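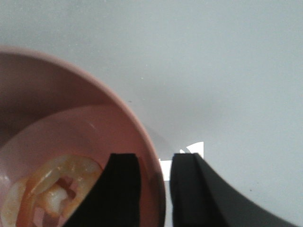

# Breakfast at Larier: a morning at the Tirgate open day

I went to the Larier open day in February with one question: could any of this make my breakfast, in my kitchen, while I did something else? I had seen plenty of clips of robot arms folding towels and pouring coffee. Clips are edited, and I wanted to stand next to one for a while with no one cutting out the slow parts.

Tirgate is 38 minutes out on the regional train. From the station you walk past the bus garage and a tile warehouse to the Gautam building, a long two-story place that used to hold a furniture importer. Larier has the ground floor. The sign is small and I passed it once before turning back. Parking is in the rear for anyone driving, and the person ahead of me at check-in said it was full by nine.

They let in 30 people per session. You get a sticker, a paper map, and a short talk on where to stand. There's a red barrier in one part of the room, and we were asked to stay on our side of it while anything was moving. The rest is looser than I expected. There are gray armchairs right up by the demo table, with those ridged shell backs you see in hotel lobbies, and it feels more like a showroom with equipment in it than a lab.

## The talk

Meenakshi Chaudhary ran our session. She works on the kitchen tasks and has been with Larier since it was in a smaller space across town. Her talk lasted ten minutes and had very few slides, for which I was grateful.

The main thing she wanted us to know was that the robot isn't following a fixed program. People steer the arms through a chore many times, the cameras record it, and a model called Jidier is trained on the recordings. For the breakfast task they have 1381 recorded runs so far. Of those, 346 were thrown out for one reason or another: a dropped slice, a camera that slipped, an operator who got distracted. She said the discarded ones still get looked at, and some of them have been useful for teaching it to recover from a mistake.

She was also clear that what we would see was a mix. Some sessions would be steered by a person and some would be Jidier on its own, and a card on the table would say which. I liked that. At another show I went to last year, I had to ask three times before anyone admitted there was a person with a headset behind the wall.

## The task

The chore is a hot sandwich. The appliance is one of those combination breakfast makers in pale green, with a sandwich press on one side, a small round frying pan on the other, and two knobs. There's a matching green plate and a pink bowl for the food. It's the sort of thing you could have on the counter in a small apartment, and Chaudhary said they picked it for that reason. Nothing on it was changed to suit the robot.

Bread was the part I found most interesting to watch. Sliced white bread is soft and slices stick together, and a hard gripper doesn't have much sense of how firmly it's squeezing. A little too much pressure and you have a dented slice, a little too little and it slides out. The first pickup I watched took three tries. The arm came down, closed, lifted, found it had nothing, and went back. On the third it had hold of the bread and swung slowly over to the press.
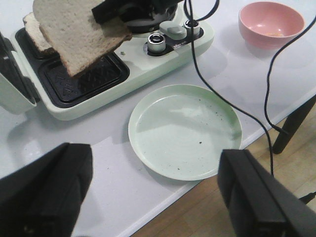

*Bread held above the open press. The pink bowl is at the far corner of the table.*

A woman near me asked why it was so slow. Chaudhary's answer was that they had run it faster, and the faster runs failed more often. When the bread goes down crooked, the lid won't sit right, and fixing that takes longer than you saved. She would sooner have it slow and done.

The crumbs were a topic too. By the time our group got close, the plate already had crumbs on it, and a man asked if the robot cleaned up after itself. It doesn't. Wiping down is a separate task that Larier hasn't started training for. A staff member wipes the table between groups.

## Steered and unsteered

I stayed for two full rounds, one of each kind, and took a few notes.

- **Steered round.** The operator stood to one side and moved two handles, and the arms copied her. It was quick enough that I stopped thinking of it as a demo. She got the bread in, shut the lid, and went on to the bowl without a break.
- **Jidier alone.** Slower by a good deal, with long pauses. It would hover over something for several seconds and then either go ahead or back off and line up again. It finished the bread part. It needed one reset by hand when the bowl ended up too close to the edge of the table.
- **The lid.** Both rounds got it shut. The lid is thick and has a metal handle across the top, and with bread in the way it doesn't close dead flat. A person would press down on it without thinking.
- **The knobs.** These were set by staff both times. Turning them is in the training set, Chaudhary said, but she wasn't ready to leave heat under the robot's control with visitors in the room.

The bowl interested me more than I expected. Picking up a bowl by the rim is easy enough, and the gripper seemed surer there than it ever did with bread. Tipping it is another matter. Soft, slippery food tends to sit still and then go all at once, and a person corrects for that with small shakes of the wrist. The arm tilts, waits, and tilts some more. One of the visitors' kids started narrating this out loud, and the whole group was leaning in by the end of it.

Timing is the other problem. With bread in the press you have a few minutes before brown turns to black, and the arm may spend most of those minutes deciding about something else. The operator handles that by glancing over at the bread. Jidier has no nose, as Chaudhary put it, and goes mostly by what the cameras show it.

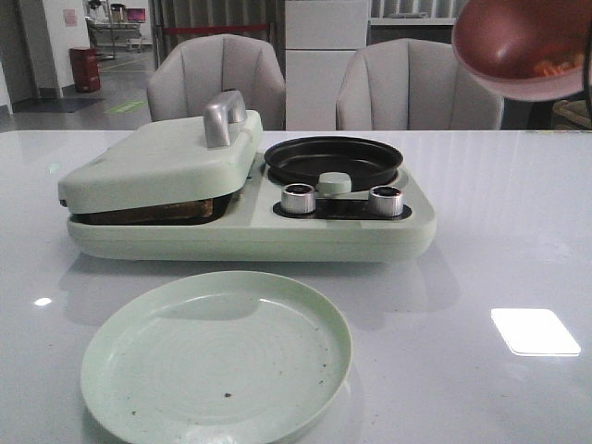
## So, can it do chores yet?

With a person steering, yes, this one. I watched a decent toasted sandwich get made by two arms with nobody's hands on the food, and I would have eaten it. (Visitors aren't allowed to. There's coffee and packaged cookies by the door.)

On its own, I'd say partly. It knows the order of the steps and it doesn't give up when a grab fails. I came away more impressed by the retries than by the clean runs. But it needed a staff member within reach, and it was working on a table with only the breakfast things on it. My counter has mail, a dish rack, and usually a cat. I asked what would happen if they moved the setup to a different table. Chaudhary said they had done that in the fall and it had gone badly for two weeks, then better.

I asked about cost and didn't get a number. I asked about dates and got a polite shrug. Larier isn't selling a kitchen robot and says so. Their paying work is in packing and sorting for small shops, and the kitchen is where they try out handling soft food.

## If you go

Book the earliest session. The later ones looked more crowded around the table, and you want a place at the front if you care about seeing the fingers close. Wear something warm. The floor is hard and the building is drafty near the back door, though the chairs are comfortable if you can get one.

Bring questions, too. The staff answered everything people put to them, including the awkward ones about failure rates. The next open day is planned for spring, with a laundry table if they get it working. I've put my name down.

The train back runs twice an hour, and the bakery opposite the station does a good egg roll.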